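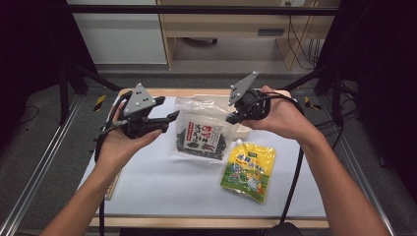
29 June 2025

I have been to enough of these things to know how they go. You stand behind a rope, somebody in a company polo shirt presses a button, an arm picks up a block, everybody claps, and on the way out you get a pen. So when Henk Peeters forwarded me the invitation to the Sallden open day, with "the robot that learns your groceries" in the subject line, I said I'd go if he drove. He drove.

First complaint: the learning robot wasn't doing any learning while we were there. People were doing the work, and the robot was going to get it later. I had to ask three times before this was said out loud. The person who finally said it was Brian Temba, who was running our group and who was, to be fair to him, a lot more straightforward than the invitation.

The way it works is that a person holds a gripper in each hand, the same sort of gripper the robot is supposed to use, and does the job with them. Pick up a bag of seaweed, put it in the bin. Pick up a pouch, put it in the bin. The cameras record what the fingers see and the software is supposed to work out the rest from a large number of these. How large? Brian said the grocery set they were working on stood at 1596 recordings. Henk whistled. I asked how many of those were any good and got a rather longer answer, which came down to "we throw some out."

There was a screen off to the side with the gripper cameras on it, and I spent more time looking at that than at the table. I'd recommend it to anyone who thinks these machines see the world the way we do. They mostly see their own fingers. 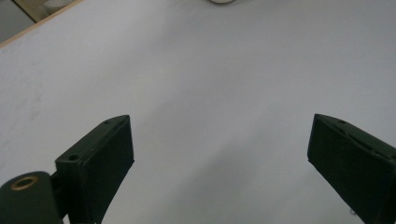 What one gripper camera gets: two fingers and a lot of tabletop.

I asked what the machine is supposed to learn from a picture like that. Brian's answer was that the empty bits matter as much as the grabbing, that it has to know how to get to a thing and how to leave it alone afterward. I can believe that. I also think it's the sort of answer you would give if you had a great deal of footage of tabletop.

They let visitors have a go, which I hadn't expected, and I'll admit it's harder than it looks. Henk went first and dropped the seaweed twice. I went after him and did it in one, then spoiled it by knocking the pouch over with the other hand, which I had completely forgotten I was holding anything in. The grippers have cables coming off them, and after a few minutes I noticed I was holding my wrists in a funny way to keep out of the way of my own. My forearms were sore the next morning. The regular operators do 80 of these in a shift, and I would like somebody to ask THEM how the future of automation is going.

What bothered me more was how tidy it all was. White sheet on the table, a couple of things on it, good even light. My kitchen counter has never looked like that, not even the day we moved in. A real grocery bag has a wet lettuce in it and a receipt stuck to the lettuce. I said so, and a man from Grendell, who I gather are thinking of buying into this, said that was "phase two." I've been hearing about phase two since I was in my twenties.

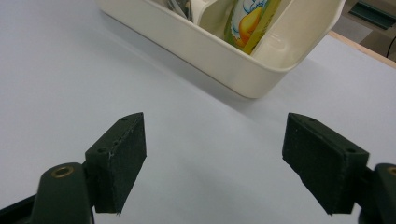 The bin, with the pear package sticking up in it.

I do have to give them the packaging. It's easy to laugh at somebody earnestly moving a bag from here to there, but bags are miserable things to pick up. They crinkle and slump, and they're never the same shape twice. An arm that can pick up a steel block 235 times in a row has told you nothing about whether it can pick up a bag of anything. At least Sallden have started with the annoying stuff. If I sound grudging, well, I am.

Then there was the robot itself. We did get to see it, at the end, in the other room, doing a run on its own. It tried ten times and I'd call six of those a success. Brian called it seven. The disagreement is over one pouch that ended up balanced on the rim of the bin, and which Brian felt was "in a recoverable state." Henk sided with him, but Henk had been given a coffee by then.

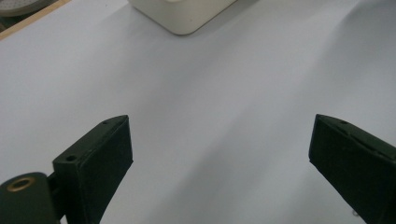 A woman near me asked what happens when the bin isn't where it was in the recordings. That was the best question of the day. The answer was that they move it between recordings on purpose, and that it copes up to a point. She asked what point. 37 centimeters, apparently, on a good day, and after that it reaches confidently for where the bin used to be. I'd have paid to see that, but they kept the bin where it was.

So, would I go again? There's another open day in November, and Brian says the wet lettuce will be looked into. I've told him I'm bringing my own, with the receipt on. Henk says he isn't driving if I do.

They did give us a pen, by the way. Mine has already stopped working.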